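Warehouse lease in Rellside – who pays for the lighting?

Jivance
Posted 2024-11-04
Hello all. I rent a storage unit in Rellside, 87 square meters, and the light inside is too weak for packing orders after lunch. The landlord says lamps are "tenant equipment". My contract only says that the tenant keeps the unit in good order. I got a price of 2,091 for new LED lamps with the work included. Must I pay this alone?

Grastedley21
Did the lamps work when you signed? If yes, and they became weak later, I would say it is repair and you pay. It was like this in my unit.

Jivance
They work the same as in June, when I moved in. They were never strong.
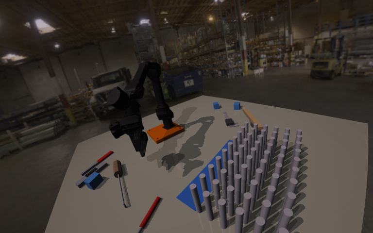

Nghiêm

I don't agree with Grastedley21. A lamp that was always weak is not a repair, it is an improvement, and these are two different things in most leases I have read. Please excuse my English, I write slowly – but I read contracts carefully.

A dim warehouse with a large table in it is fine for storing things and not so good for reading labels. Look in your lease for the words "permitted use". If packing is written there, you can ask the landlord to share the cost. I asked for 50 percent in my case and received a little less, after three letters.

Grastedley21
Three letters! For that effort I would buy two work lights and hang them over the bench.

Nghiêm
You can do this also, but then keep the receipts and take the lights with you when you leave. Fixed lamps normally stay with the building.

Jivance
I found it, page four: "storage and light assembly". Packing is not mentioned. I will write to him anyway.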